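About Pralwood

Home / About / Visits and open days

Who we are

Pralwood is a small robotics shop on Clendgate. We collect hand demonstrations for robots that have to deal with soft stuff — towels, shirts, bedding, bags. Started by Adesuwa Okafor and Kendra Girard in 2 rooms over a print shop, now 800 square feet on the ground floor with a proper loading door. Still small. Still answer our own phone.

Adesuwa runs the hardware side, grippers, mounts, cabling, anything that snaps. Kendra runs the sessions and the data, and does the school bookings too, so be nice to her in March.

What we do

Mostly cloth. A person holds a gripper in each hand and does the job the way they'd do it at home, folding, flattening, picking up by a corner. The recordings go to our customers' training teams. Grutano was the first to sign with us and is still on the books. Kioko came on last spring for the bedding work.

We also build grippers to order, short runs only. Ask for lead times, they change.

Open day

Every March we open the shop for an afternoon. Doors at 3, last demo at 5. Free, no ticket, but groups of more than a few please write first so we can split you up. Kids welcome with an adult. Closed shoes please, there are cables on the floor.

You get a short talk from Adesuwa, then a turn at the table. Everyone thinks the towel will be easy. Fleece bunches up and the fingers only want one layer — most people grab two. Take your time, we dont run a clock on visitors.

On the table

Gridded white foam board, one tan fleece towel, a gripper for each hand. Blue at the fingertips, so you can see where you're pinching. Cables run off the back, keep your elbows clear of them.

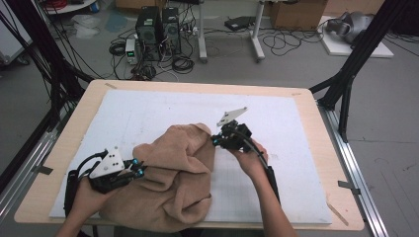
School and company visits

Outside of March we take groups by arrangement, mornings are best. Same talk, longer at the table, and time for questions at the end. Teachers can ask for the worksheet ahead of time. Company groups usualy want to see the recordings as well, tell Kendra when you book and she'll set up the screen.

Parking is behind the building, use the Clendgate entrance.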